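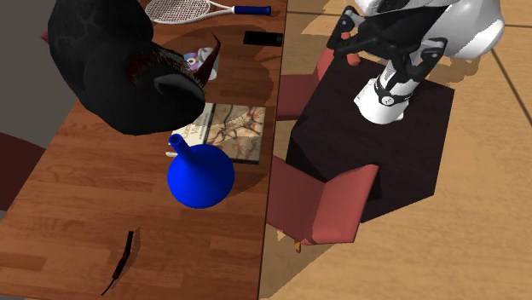
Brown table, black thing with the red horn, pale floor.

So I finally did it, I sorted out the bracelet drawer! It has taken me most of April and a frankly silly number of cups of tea, but everything now has a place, and I've rediscovered things I'd completely forgotten I owned.

The big surprise was my moonstone pendant, which had slipped down the back inside an old sock (don't ask, I used to pack jewellery in socks when I travelled). I bought it in Tundport years ago, from a tiny shop called Lovisa on the hill behind the harbour. I remember paying 83 for it and feeling sick all the way back to the bus stop, as I'd never spent that much on something I could lose down a plughole. The silver had gone nearly black. Warm water, a drop of washing-up liquid, a soft cloth and a lot of patience, and the blue flash is back. I've worn it every day since and I keep tilting it at the window like a magpie.

Moonstone is quite soft as these things go, so I won't use a brush on it, and I'm keeping it well away from the garnets. I learned that one the hard way with an opal ring that spent a winter rattling around with everything else. It still looks pretty from across a room, but up close it's got the complexion of an old ice rink.

The garnets themselves are a string of little dark beads that came from my gran's side, and they'd snapped. I'd been putting it off for two years. There's a repair counter called Malý just off the market, so I took them in on Tuesday in a freezer bag, feeling a bit ashamed of the freezer bag.
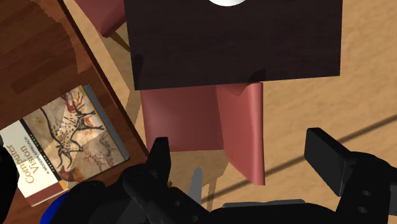

The woman there tipped them out on a felt tray and said they'd be better knotted between each bead this time, so if the thread goes again I'll only lose one and not the whole lot under the sofa. It costs a bit more but I said yes straight away. She's also swapping the clasp for a lobster one, which is less pretty than the old barrel but I can do it up by myself. They'll be ready in 30 days, which feels like forever!

As for storage, I went for one of the Jusen stacking trays in the end, the lined sort with the narrow compartments. I got 2 of them and they fit in the drawer with just enough room left over for my watch. The lining is a sort of mushroom colour, which I wasn't sure about in the shop, but silver looks lovely on it. Earrings are at the front, rings behind, and the long chains are hanging on hooks inside the wardrobe door where they can't knot themselves together overnight.

Next up is the brooch tin. Half of them have bent pins and one is missing most of its paste stones, so if anybody knows a good place to buy odd replacements in small sizes, please leave me a comment. I'm after clear ones mostly, and a green if I can get it.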